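Remora Desktop Document Scanner
Section 3: Getting Your Paper Ready

Most calls to the Hirkholm support desk start with the words "the scanner is broken." Most end with a paper clip. The Remora is a sturdy machine and will put up with a lot, but it can't tell a tax form from a sandwich wrapper, and it has never met a staple it could digest. This section covers what to do with your paper before any of it goes near the feeder. If you skipped Section 2 (unpacking, power, the orange shipping tape you were supposed to remove), please go back. We'll wait.

What you need

A flat surface with enough room for an open folder and a pile beside it
A staple remover, preferably one you like
A soft pencil
The cleaning cloth from the accessory bag
Somewhere to put the paper when you're done with it

Sorting the pile

1. Take one folder. Do not take the whole drawer. People who begin with the whole drawer tend to finish in the spring.

2. Open the folder and remove everything in it, including whatever is stuck in the bottom crease. That's usually a receipt, and usually the one you were looking for.

3. Make two piles: scan and don't scan. You will want to make a third pile called maybe. The maybe pile is how the folder got this thick.

4. Go through the scan pile and take out staples, clips, sticky notes and rubber bands. Old rubber bands that have melted onto the page should be peeled off slowly. If the band wins, scan that page on the flatbed lid instead.

5. Square the stack by tapping it on its long edge, then on its short edge. Fan it once with your thumb. There's no need to do the casino version.

6. Write the folder name in pencil on a blank sheet and put that sheet on top. The Remora reads it as a cover page and names the file to match. Block capitals work best. Doctors should ask someone else to do this step.

CAUTION: Never feed anything with wet ink, fresh glue or correction fluid. The rollers will carry it onto every page that follows, and then onto the pages of whoever uses the machine next.

Keep the folder itself close by while you work. The cover, the tab and anything scribbled inside the flap don't go through the feeder, and it is easy to lose track of which empty folder belonged to which stack once you have a few of them lying about.

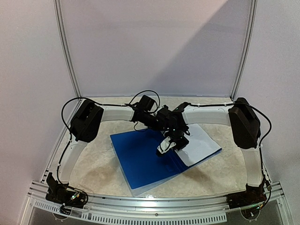

Folders with pockets deserve a second look. Run a finger along the inside of each pocket before you call it empty. Business cards live there, along with warranty slips and the spare key to a bike lock. Cards can be scanned using the card slot on the left side of the feeder. Keys can't.

NOTE: If the scribbles on a folder matter to you, lay it on the flatbed and scan it as a single page. Choose Cover Only from the menu. Glossy folders may show a pale stripe from the lamp; turning the folder a quarter turn generally gets rid of it.

Pages that need special treatment

Folded letters. Open them flat and fold them gently back against the crease. Leave them under a heavy book while you deal with the rest of the stack. The printed manual you're reading will do nicely, and it's the best use some owners have found for it.

Thermal receipts. Scan these first. They fade, and they are not going to fade any slower while you think about it. Use the Receipt setting, which boosts the gray text.

Torn pages. Slide them into the clear carrier sheet. Closed edge goes in first. Feed carrier sheets one at a time, and resist the urge to stack two.

Photographs. Flatbed only. Yes, the feeder will take them. It will also leave a faint roller track across your grandmother.

Spiral notebooks. Tear the pages out and trim the ragged edge, or scan them open on the flatbed. We have no opinion on which, though Kaisu Heiskanen, who wrote the first version of this guide, left a margin note that says "never tear a notebook" underlined 3 times.

Loading the feeder

1. Lift the guide rails and slide them outward until they stop.

2. Place the stack face down with the top of the page pointing into the machine. The little picture on the tray shows this. The little picture on the earlier Rocha model showed the opposite, so if you have upgraded, expect a week of upside-down invoices.

3. Move the rails in until they touch the paper. Touch, not squeeze. A stack that bows in the middle is too tight.

4. Press Check. The Remora pulls the first sheet slightly forward and holds it.

5. If the light turns green, press Scan and let go of the paper. Guiding each sheet in by hand feels helpful and causes most crooked pages.

If the light turns red, look at the display. Code 162 means the rails are too loose. Code 244 means the machine thinks it has found metal. It is right far more often than its owners are, so take the stack out and check the corners again before you call us.

CAUTION: Unplug the Remora before opening the roller door. Keep ties, necklaces and long hair clear of the feeder whenever it's switched on.

After the scan

1. Flip through the pages on screen before you put anything in the shredder. Look for missing backs, folded corners and the page you loaded sideways.

2. Put the originals you're keeping back in their folder, in the order they came out. The order may look random to you. Someone, possibly you, had a system.

3. Mark the folder with a pencil tick in the top corner so you don't scan it again in May.

4. Wipe the glass and the rollers with the dry cloth. Paper dust builds up quickly, particularly with newsprint and cheap envelopes.

NOTE: Do not shred anything the same day. Set the discard pile aside for a week. Valbona Stojanovska at our Stemville service counter keeps a roll of tape for customers who ignored this note, and she would like to keep it for other things.

Contracts, deeds, certificates and anything with a raised seal should stay on paper whatever you do with the scan. Check with the office that issued the document if you aren't sure. We make scanners and are not the people to ask.

Duplex settings, file names and sending scans to a shared drive are covered in Section 4. Replacement rollers and carrier sheets are listed at the back, under Spare Parts.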